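Plitmont サポートセンター　問い合わせ履歴
件名：「ハスブリッジのおでかけ放送室」第161回、吹き替え音声が後半になるほど遅れる

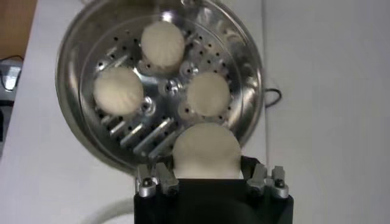 受付日：2023年3月29日（水）
製品：Plitmont 動画配信（テレビ用アプリ、Yilmaプレーヤー搭載版）
区分：再生／音声
状態：対応済み（一部継続）
問い合わせ者：Nuria Derese
担当：Liya Wolde

お問い合わせ内容（Nuria Derese）

Husbridgeのバラエティ番組「おでかけ放送室」を吹き替え版で見ています。第161回はメンバーがHestancombeの録音スタジオでラジオドラマに挑戦する回です。この回だけ、日本語吹き替えの音声が映像より遅れます。

冒頭は合っています。オープニングの歌も、最初のあいさつも口の動きとだいたい合っていて、違和感はありませんでした。台本を配られるあたりから少し変だなと思い始め、本番の収録の場面ではもうはっきりずれています。最後の感想トークになると、メンバーが笑い終わって口を閉じてから吹き替えの笑い声が聞こえてきます。

この回は声の演技を見る回なので、ずれると内容がわからなくなります。効果音係のメンバーが扉の音を出すところで、扉を閉める動作と「今のどう？」という吹き替えが重なってしまい、何に対して聞いているのか最初わかりませんでした。

使っているのはテレビ用アプリです。テレビは買い替えたばかりで、音はテレビの下に置いたスピーカーから出しています。スピーカーはケーブルでつないでいます。回線は光です。

試したことは次のとおりです。
・アプリを終了して開き直す → 変わらない
・テレビの電源を入れ直す → 変わらない
・前の回を再生する → ずれない
・次の回を再生する → ずれない

録画した動画も送れますが、画面を撮ったものを送ってよいのかわからないので、先にご連絡しました。

サポートからの返信（Liya Wolde）

お問い合わせありがとうございます。Plitmontサポートの Liya Wolde です。第161回の吹き替え音声が遅れる件、確認を始めています。

原因を分けるため、以下を教えてください。

・テレビ用アプリのバージョン（「設定」→「このアプリについて」の一番下に出ます）
・音声を「韓国語（オリジナル）」に切り替えたとき、同じ場面でずれるかどうか
・字幕を出したとき、字幕も遅れるかどうか
・スピーカーを外してテレビ本体の音だけにしたとき、ずれ方が変わるかどうか
・最初から通して見た場合と、後半に直接飛んだ場合とで違いがあるかどうか

特に最後の項目が知りたいところです。お手数ですが、感想トークの頭にチャプターから直接移動して、そこから再生してみてください。

画面を撮影した動画は、お送りいただかなくて大丈夫です。代わりに、ずれている状態でリモコンの「戻る」を長押しすると診断画面が出ます。そこに出る「音声位置」と「映像位置」の数字を書き写していただけると助かります。

Nuria Derese さんからの返信

順番に試しました。

バージョンは、設定の画面に「Yilma搭載版・最新です」とだけ出ていて、番号が見当たりません。下までスクロールしましたがそれだけでした。

オリジナル音声にするとずれません。韓国語はあまりわからないのですが、口と音は合っています。最後の感想トークまで通して見ましたが大丈夫でした。

字幕は遅れません。吹き替えのまま日本語字幕を出すと、字幕が先に出て、あとから同じような内容の吹き替えが聞こえます。字幕と吹き替えはもともと言い回しが違うようなので、厳密に比べられているかはわかりません。

スピーカーを外しても同じです。テレビ本体の音でもずれます。

後半に直接飛ぶと、ずれません。これは意外でした。感想トークにチャプターから飛んだら、普通に合っていました。一度戻って通して見ると、またずれます。

それから、通して見てずれた状態のとき、リモコンで早戻しして再生すると直ることに気づきました。ただ、そのまま見ているとまた遅れてきます。

診断画面は出せました。感想トークの途中で一時停止して見たところ、音声位置と映像位置の差が2秒でした。細かい数字は表示が小さくて、書き写している間に画面が消えてしまいました。もう一度やったほうがよければやります。

追記です。さっき書き忘れましたが、タブレットのアプリでも同じ回を見てみました。タブレットではずれません。吹き替えで最後まで見て、大丈夫でした。見るだけならタブレットで見られるのですが、家族と一緒に見ているのでテレビで直ると助かります。

サポートからの返信（Liya Wolde）

詳しくありがとうございます。診断画面は十分です。再度お試しいただく必要はありません。

バージョン表示の件は、テレビ用アプリの一部の画面で番号が省略される不具合が別にあり、そちらに該当していると思われます。今回の音ずれとは関係ありません。こちらの案内が合っておらず失礼しました。

いただいた内容から、次のように考えています。

・オリジナル音声と字幕が正常なので、映像側や回線の問題である可能性は低い
・スピーカーを外しても同じなので、外部機器の遅延は除外できる
・チャプター移動や早戻しで直り、通し再生でまた遅れるので、再生中に少しずつ遅れがたまっている
・タブレットで起きないので、テレビ用アプリの再生方法と、この回の吹き替え音声データの組み合わせで起きている

社内の検証機で再現を確認し、結果をご連絡します。

それまでの回避方法は、チャプターの区切りごとにリモコンで少し早戻しをして再生し直すことです。面倒な方法で申し訳ありません。通して見る必要がある場合は、タブレットでの視聴か、オリジナル音声と日本語字幕の組み合わせをお使いください。

社内作業記録（公開可に設定）

記録者：Liya Wolde

検証1
テレビ用アプリの検証機で第161回を吹き替えで通し再生。再現した。冒頭は差なし。最初のチャプター区切りを越えたところで、音声が200ミリ秒遅れた。その後は次の区切りまで差が変わらず、区切りを越えるとまた同じ量だけ増えた。区切りは全部で10か所あり、最後の区切りを越えた時点の差は2秒。問い合わせ者の報告と一致。

検証2
同じ検証機で前後の回を通し再生。どちらも再現せず。チャプター区切りを越えても差は増えない。

検証3
タブレット用アプリとウェブブラウザで第161回を通し再生。再現せず。

検証4
テレビ用アプリで画質を「自動」「高」「低」に固定して通し再生。どの画質でも同じ量の遅れが出た。画質の切り替わりは関係ない。

検証5
テレビ用アプリで早送り再生。倍速の間は音声が出ないため差は測れない。通常速度に戻した時点で差はなくなる。位置の再計算が入るためと思われる。

検証6
番組の途中で一時停止し、しばらく放置してから再開。差は残ったまま。一時停止だけでは再計算が入らない。

検証7
テレビの「おやすみタイマー」で切れたあと、続きから再生。差なし。続きからの再生は毎回位置を計算するので、これは想定どおり。

検証8
テレビ用アプリのひとつ前の版に戻して通し再生。再現しない。ただし、戻した版ではこの回のチャプター表示自体が出ない。チャプターの読み込み方が変わっているので、単純な比較にはならない。

検証9
吹き替え音声データの中身を確認。第161回の吹き替え音声はチャプターごとに分割して納品されており、各ファイルの末尾に無音が付いていた。無音の長さは200ミリ秒で統一されている。前後の回は一本のファイルで納品されており、無音はない。

所見
タブレットとブラウザのプレーヤーは、音声の各ファイルに書かれた開始時刻を見て再生する。末尾の無音が次のファイルの開始時刻に重なった場合、重なった分を捨てる。テレビ用アプリのYilmaプレーヤーは、いまの版では前のファイルを最後まで再生してから次のファイルをつなぐ。無音の分だけ次の開始が遅れ、区切りを越えるたびにたまる。

制作側への確認
吹き替え制作の窓口に、この回だけ納品の形が違う理由を問い合わせた。回答は以下のとおり。

「第161回は、劇中のラジオドラマ部分と通常のトーク部分で収録日が分かれていたため、チャプター単位で仕上げた。分割ファイルの末尾に無音を付けるのは当方の通常の書き出し設定である。納品仕様書には分割の場合の末尾処理について記載がなかった。」

仕様書を確認したところ、記載がないのはそのとおりだった。昨年11月の改訂で分割納品を認めたときに、末尾の扱いを書き足していなかった。

対応案
A　吹き替え音声を一本につなぎ直し、差し替える。
B　Yilmaプレーヤーを修正し、開始時刻を見て重なりを捨てるようにする。
C　仕様書に、分割納品の場合は末尾に無音を付けないことを追記する。

Aは配信側だけでできる。Bはテレビ用アプリの更新が必要で、各テレビの配信審査を通す時間がかかる。Cは次回以降の再発防止。三つとも行う。順番はAを先にする。

サポートからの返信（Liya Wolde）

Nuria Derese 様

再現と原因の確認ができましたので、ご連絡します。

第161回の吹き替え音声は、ほかの回と違ってチャプターごとに分かれたデータになっています。それぞれの終わりに短い無音が入っており、テレビ用アプリがその無音まで再生してから次の音声を始めるため、チャプターの区切りを越えるたびに音声が遅れていました。おひとつの区切りでの遅れはわずかですが、通して見ると最後には2秒になります。早戻しやチャプター移動で直るのは、そのときに音声の位置を計算し直しているためです。

お使いのテレビ、スピーカー、回線には問題ありません。

対応として、まず吹き替え音声のデータを差し替えます。差し替えが終わりましたらこの履歴でお知らせします。アプリの更新やお客様側での設定変更は必要ありません。アプリ自体の修正も別に進めています。

ご家族でお楽しみのところ、ご不便をおかけして申し訳ありません。

Nuria Derese さんからの返信

ありがとうございます。原因がわかって安心しました。テレビを買い替えたせいかと思って、説明書を最初から読んでいました。

質問がふたつあります。

ひとつめは、ダウンロードした場合です。タブレットにこの回をダウンロードしてあります。差し替えのあと、ダウンロードし直す必要はありますか。

ふたつめは音ずれとは違う話で、別の問い合わせにしたほうがよければそうします。同じ回の、メンバーがマイクの前で咳払いをする場面で、吹き替えの咳払いが聞こえないまま、ほかのメンバーが「咳まで台本通り？」と言います。オリジナル音声では咳払いが聞こえます。これも分割の関係でしょうか。

サポートからの返信（Liya Wolde）

ご質問にお答えします。

ダウンロードについて
タブレットではもともとずれが起きないため、そのままでもご覧いただけます。差し替え後のデータにしたい場合は、いったん削除してからダウンロードし直してください。自動では入れ替わりません。視聴期限のある作品では、ダウンロードし直すと期限が新しく数え直されます。

咳払いについて
この履歴のまま確認します。該当箇所はチャプターの区切りの直後にあたります。分割の際に頭が切れた可能性があるため、制作窓口に元の音声を見てもらっています。

社内作業記録（公開可に設定）

記録者：Liya Wolde

差し替え用音声の作成を配信チームに依頼。分割ファイルを、各ファイルの開始時刻に合わせて配置し、重なる無音を削って一本に書き出す。

一回目の書き出し
通し再生で差は増えなくなった。ただし、ラジオドラマ本番の頭で、背景の音楽が一瞬途切れる。つなぎ目で無音を削りすぎ、次のファイルの頭にかかっていた。不採用。

二回目の書き出し
つなぎ目の位置を手作業で直した。音楽の途切れなし。最初から最後まで通し再生し、すべての区切りで差なし。チャプター移動、早戻し、早送り後の再開も確認。オリジナル音声への切り替えと、吹き替えへの戻しも確認。問題なし。

咳払いの件
制作窓口から回答あり。分割で切れたものではなく、吹き替えの収録自体に咳払いが入っていなかった。効果音として足す予定だったものが、最終の音に載っていないとのこと。制作側で追加した音声を出し直す。今回の差し替えには間に合わないため、別に扱う。

検証機のログに、原因とは無関係の警告が出ていたので書いておく。

警告　字幕の書体が見つからないため代替書体を使用
警告　チャプター画像の読み込みに時間がかかっている
情報　音声トラックの切り替え完了
情報　音声ファイルの末尾に到達、次のファイルへ接続
情報　音声位置と映像位置の差が許容範囲を超過

最後の行は、差が許容範囲を超えても「情報」としてしか記録されていない。これでは障害の集計に上がってこない。この回の問い合わせが来るまで気づかなかったのはそのため。Yilmaプレーヤーの担当に、「警告」に上げるよう依頼した。

許容範囲を超えたときに自動で位置を計算し直す案も出たが、再生中に音が飛ぶことになるので今回は見送り。原因を直すほうを優先する。

サポートからの返信（Liya Wolde）

Nuria Derese 様

第161回の吹き替え音声を差し替えました。テレビ用アプリで見る場合は、次の手順でご確認ください。

再生中の場合は、いったん番組のページまで戻ってください。続きから再生すると、テレビに残っている古いデータがしばらく使われることがあります。「最初から再生」を選んでください。それでも遅れる場合は、「設定」→「再生」→「一時データを消去」を選び、アプリを開き直してください。視聴履歴とお気に入りは消えません。

咳払いの音については、吹き替えの収録に入っていなかったことがわかりました。制作側で音を足したものを作り直しています。差し替えの時期はまだ決まっていません。

Nuria Derese さんからの返信

見ました。最初に「続きから再生」で見てしまい、まだずれていたので焦りましたが、お返事をよく読んだら書いてありました。最初から再生にしたら合いました。一時データの消去はしなくても大丈夫でした。

最後の感想トークまで通して見て、ずれていません。扉の効果音の場面も、閉めてから「今のどう？」と聞いていて、意味がわかりました。

ひとつだけ、差し替え後にチャプターの名前が一か所変わっています。前は「本番」だったところが「本番（仮）」になっています。再生には影響ありません。

咳払いのほうは急ぎませんが、直ったら教えてください。

サポートからの返信（Liya Wolde）

ご確認ありがとうございます。

チャプター名は、差し替えの際に作業用の名前が残ったものでした。「本番」に戻しました。表示に反映されるまで少し時間がかかります。

音ずれについては対応済みとし、咳払いの音については継続としてこの履歴に残します。進展があればここに書き込みますので、新しくお問い合わせいただく必要はありません。

同じ症状でこの履歴をご覧の方へ

第161回以外で同じようなずれが起きる場合は、次の点を添えて新規にお問い合わせください。

・番組名と回
・お使いの機器とアプリ
・吹き替えとオリジナル音声のそれぞれでずれるかどうか
・チャプター移動で直るかどうか

オリジナル音声でもずれる場合は、この履歴とは別の原因です。スピーカーを無線でつないでいる場合は、先にテレビ側の音声遅延設定を確認してください。ケーブル接続でも、テレビの「映画」画質で映像処理に時間がかかり、音のほうが先に聞こえることがあります。そのときは音が早くなるので、今回の症状とは向きが逆です。

社内メモ（公開可に設定）

記録者：Liya Wolde

残作業
・Yilmaプレーヤーの修正。開始時刻に合わせて重なりを捨てる処理。修正版は検証中。差し替え前の分割ファイルを試験用に残してあるので、確認にはそれを使うこと。
・納品仕様書の追記。文案は制作窓口に送付済み、返事待ち。
・分割納品されたほかの吹き替え作品の洗い出し。Husbridgeの番組では第161回だけ。ほかの番組は配信チームで確認中。
・ログの区分変更。担当者了承済み。
・バージョン番号が表示されない件。既知の不具合の履歴に今回の報告を追加した。
・咳払いの音の追加。制作側の出し直し待ち。

検証機の設定を戻すときは、画質を「自動」に直すのを忘れないこと。前回「低」のままになっていて、次に使った人から画面がぼやけると連絡があった。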